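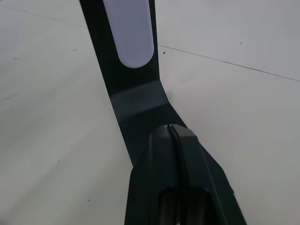 Shop floor > Galleries > Fittings > Valta bracket

Home Galleries Fittings Lighting Letters About

The Valta bracket, up close

Hirvonen would like us to believe that a bent strip of metal can be worth 44 pounds. The leaflet talks about "presence" and "calm lines", and the shop in Skemham has given it a whole shelf to itself. I remain to be persuaded. We asked to handle one before saying anything rude, and they let us have the bench by the window for a morning.

Panel and strip: The pale panel is a long shape with a rounded end, set into the black upright with a border of metal down either side. It is smooth and very light against the black, and I'll admit the contrast is handsome. Whether it stays that pale after a winter in a kitchen is another matter, and the leaflet doesn't go into it.

The bend: One strip, folded once, with a greyish shine where the curve catches the light. Hirvonen calls this "a single gesture". My grandfather's shelf brackets were made the same way and he called them brackets.

The finish: Matt black, like nearly everything else launched this year. Matt black shows grease. The makers say theirs has been wiped 200 times in testing, but they don't say with what, or what it looked like by the end.

The lower part: It widens as it comes forward from the fold, and the straight edge on the right is clean enough. I would still want to know what it does with a proper load on it. The box says 80 newtons. I asked whether that was with the screws supplied and was told someone would write to me.

Price, again: A pair costs twice as much as one, with no discount, and the long version is a special order. Brakell does a plain steel bracket for a good deal less, minus the panel. If all you want is to hold a shelf up, I can't see why you'd pay the difference. If you want something to look at, go and see one in daylight first and take a damp cloth.

1,059 views

Recent galleries
Brakell plain steel, after a year in the shed
Cupboard handles that catch your sleeve
Three coat hooks and one we sent back
Skemham market: the ironmongery stalls in September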